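Notebook > Skusden > Perception and planning > May

We use cookies to remember which notebook pages you had open. By continuing you accept this. Manage preferences

Drawer work, bedroom set. Started 9:40 with coffee and the Chevalier branch, finished 4:15 with no coffee and a different branch.

Where we left off: Eten (the planner, for whoever inherits this page) treats a drawer as a box on one prismatic joint. Perception is supposed to hand it a joint axis, a front plane and a current extension. Extension is the field that has been lying. With the drawer shut it reports shut. With the drawer open it reports whatever it fancies, and the planner believes it, being a trusting sort of program.

Spent the first hour on the depth fit. The old code looks for the largest near-vertical plane under the tabletop and calls that the drawer front. Fine when shut. Pull the top drawer out and you get two candidates, the open front and the closed one below, and the fit was averaging them into a phantom drawer that is half open and exists in neither place.

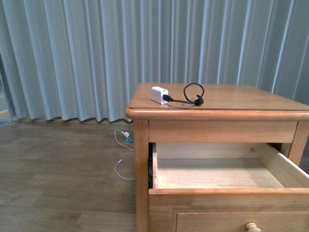

Top drawer out, bottom drawer closed. Charger and black cable on top, white cable on the floor.

Fix: cluster by depth first, then fit, then assign each plane to a drawer by its vertical band. Also started using the drawer bottom as evidence. The inside is pale wood and the outside is honey-colored, so the color split is embarrassingly easy and I resent the two evenings I put into the learned version. Kept the learned version behind a flag out of spite.

Replayed 2,000 logged head views through the new fit. Phantom drawer gone in all but 8. Looked at every one of the 8:

- 4 have the arm over most of the front, so the fit has little to work with. Should return "unknown" and currently returns a number with great confidence.
- 3 are the curtain. The pleats give nice regular vertical strips at a plausible depth, and the clusterer would very much like them to be furniture.
- The last one is a bad timestamp. Logged against Plimlow, where all bad timestamps go to live.

Curtain fix is a crude one: throw out any cluster whose surface normals wander more than the threshold across its width. Wood doesn't ripple. If we ever get a wicker nightstand I'll be on vacation.

After lunch, the occlusion case. We already know where the arm is, we have the joint states, we have the meshes. Nothing was projecting them into the mask. There is a function for it, called render_self_mask, written last year, tested, documented, and called from no file in the repo. Called it. Had to dilate the mask because the meshes have no idea the cables exist, and the big black loop off the bracket was coming through as a very thin obstacle hovering in front of the drawer. 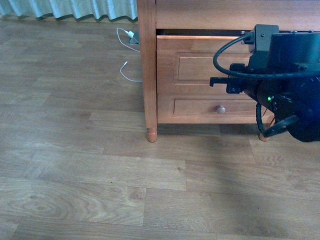

Arm at the drawer front, view from the head. Note cable loop at the bracket.

With the mask on, visible fraction of the front goes into the estimate as a weight, and below the cutoff we publish "unknown" and hold the last good extension. Eten doesn't handle "unknown". It casts it to zero, i.e. closed, and cheerfully plans straight through the drawer. Found this in sim, thankfully. Patched the cast, added a test, named the test something I'll have to rename before review.

Floor cables: the white ones don't show up in the height map at all, too thin at the current cell size. Doesn't matter for the arm. Matters a lot for the base, if the base ever goes over to that side. Drew a keep-out polygon by hand on the curtain side of the nightstand and left a TODO, so that's permanent now.

Left to do:

- Push the self mask through to the wrist view too, same cable problem, probably worse.
- Dilation radius is hard-coded. Move to config.
- Ask the Chevalier side whether anything else depends on closed being zero. I suspect the logger does.
- Lower drawer, same tests. Its knob is round, so the grasp sampler offers infinitely many equally good approach angles and takes its time choosing.

Branch is pushed, flag defaults to the new fit. If extension reads negative tomorrow, it's the sign convention, and it's in the Eten adapter, second function down.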